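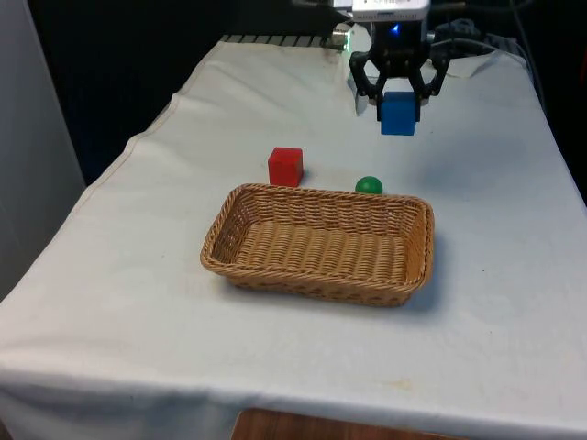

Blue cube in the gripper, red cube on the cloth.

The Tillton Visitor Pass reviewed: worth it or not?

If you have looked up things to do in Tillton you will have met the pass already. It is on the town's leaflets, on the back of the buses and on the card your guesthouse leaves by the kettle. It is sold by a firm called Jurnow, it lasts three days, and the price for two adults is £146. For that you get entry to up to nine attractions, a boat ride to Merrick, and the Josano audio guide on your phone. The leaflet says you will "save from the very first visit". I don't see how, unless somebody is charging a great deal more for the lighthouse than they charged us.

I should say that I am not keen on passes in general. They push you into seeing places you would never have paid to see, and then you feel pleased about the money you saved on them. But my other half wanted it, the weather looked settled, and we paid for it ourselves, so what follows is how it went for us.

What you get

The words to watch are "up to". Nine places are listed, and two of those are either/or. You can have the castle or the castle gardens on a standard pass, and doing both means paying extra at the gate. One of the others, the old lifeboat shed, shuts out of season. Another is a ten per cent discount at a gift shop. I do not count a discount at a gift shop as an attraction and I doubt you will either.

The castle is the one most people come for. It is good. You get the walls, the great hall and a climb up the north tower if it isn't windy. It was windy. The town museum is better than its front door suggests and has a very fine room of ship models, with long labels that somebody has taken trouble over. The lighthouse is a lot of stairs and a view. The maritime hall is one large room that badly needs a coat of paint, though the film about the herring boats is well made and there are proper seats. 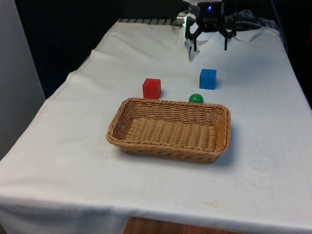
The welcome pack is the next thing Jurnow makes a fuss of. You have to collect it in person from the office on the quay, even if you bought the pass online, and the office opens after the castle does, so there goes your early start. Inside the pack there is a folding map, a plastic card on a string, a booklet of vouchers and a pencil. If you tipped the lot into a shallow wicker basket like the one in the picture you would still see plenty of the weave. The map is the same one you can pick up free at the station, with the Jurnow logo added in the corner. The vouchers are mostly for money off a second main course, which is no help if, like us, you eat a sandwich at lunch and go back for a nap.

The plastic card has to be shown every time, and at the museum it also had to be scanned. The scanner did not like ours. The woman on the desk typed the number in by hand, which took a while, and a queue built up behind us. She was very nice about it. She did say it happens a lot.

The Josano audio guide

This was the part I had hoped for. I like an audio guide, and Tillton is the sort of town where you want somebody to tell you why a street bends where it does. Josano works off your phone, so bring earphones, bring a charger, and download the whole thing before you set out. I mean that about downloading. The signal down on the quay is poor and inside the castle walls it drops out altogether.

When it works it is fine. The voice is clear and not too jolly. The stop about the fish market is the best of them, with a bit of old recorded talk from people who worked there. Others are very thin. The church gets less time than the car park next to it, because the car park used to be a ropewalk and somebody at Josano clearly likes ropewalks. There is no way to skip back a few seconds, only to start the stop again from the beginning, and by the second afternoon I had heard the opening tune more often than I wished to.

You can buy the guide on its own from the Josano site. It is cheap. If the guide is what draws you, do that and leave the pass alone.
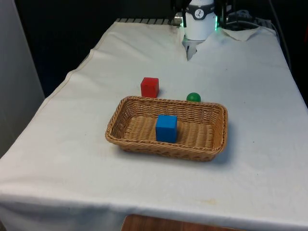 Page last updated: Thursday, October 1, 2020. Opening times change at short notice at present, so ring before you travel.

Did we get our money back?

We got round four of the places on the list in our three days: the castle, the town museum, the lighthouse and the maritime hall. We were not dawdling. The pass counts in calendar days and not in hours, so if you first use it at teatime that is a whole day gone. Ours was first scanned in the afternoon, as we had been waiting for the office to open and then went for something to eat, and we lost most of a day that way before we had understood the rule. It is printed in the booklet, on the last page, in small grey type.

I sat down with the receipts and the price board photos when we got home. Paying at each door, with the boat added on, we would have spent less than we did. It wasn't a huge difference, but the whole point of a pass is that the difference goes the other way. To come out ahead you would need to see nearly everything, in good weather, starting early on the first morning, and I think you would be worn out and rather cross.

Anyone over sixty or with a student card should be especially careful. The attractions all have reduced prices at the door and the pass does not. The lady at the lighthouse pointed this out to the couple in front of us, who had just bought theirs. There was a silence.

The trip to Merrick

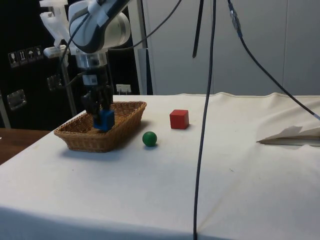

Merrick is the village across the water and the boat over to it is the nicest thing on the pass. You sit outside on slatted benches, there is tea from an urn, and the crossing is just long enough to feel like an outing. Be warned that the harbour is a fair way from anything else. Think of the bay as the basket in the picture and Merrick as the blue cube, tucked up close to the front rim with the rest of the space behind it. The beach and the good pub are over on the far side, and the leaflet does not mention the walk. We did it in ordinary shoes and I would wear something stouter next time.

The pass covers one return crossing, and you must come back on the same day. It does not book you a seat. People who had paid at the kiosk were let on at the same time as us, so there was no advantage there at all, and when the last boat looked full the man on the jetty was counting heads without asking who held what. We got on. I would not leave it to the last one again.

There is a small heritage centre at Merrick which looks as though it ought to be included. It isn't. It is free anyway, and I enjoyed it more than the maritime hall.

Buying it, and getting a refund

The website is easy enough to use. You choose your dates, pay, and get an email with a code. You can change the dates once. Refunds are another matter: the pass can be returned unused, but only by post, and only if the card has not been taken off its string. I asked at the office whether the shut lifeboat shed meant something back and was told no, with a smile, and given another pencil.

Prices have tended to go up every April, so check what it costs now before you go by mine.

Who might like it

A family with older children who want to be out of the door at breakfast and doing things until supper could make it pay. So could somebody who dislikes getting a purse out at every gate, and there is something to be said for that. I did quite enjoy walking into the museum a second time, just to get out of the rain and see the ship models again, which the pass allows and a day ticket doesn't.

For a couple on a slow long weekend, no. Pay for the castle, pay for the museum, take the boat to Merrick on a dry day and get the audio guide by itself. Have lunch wherever smells good on the quay.

Good points: the boat, return visits to the museum, a clear voice on the guide.
Bad points: calendar days, no reductions, office hours, padded list, fussy scanner.
Would I buy it again? No, though I would go back to Tillton, and I still want to climb that tower.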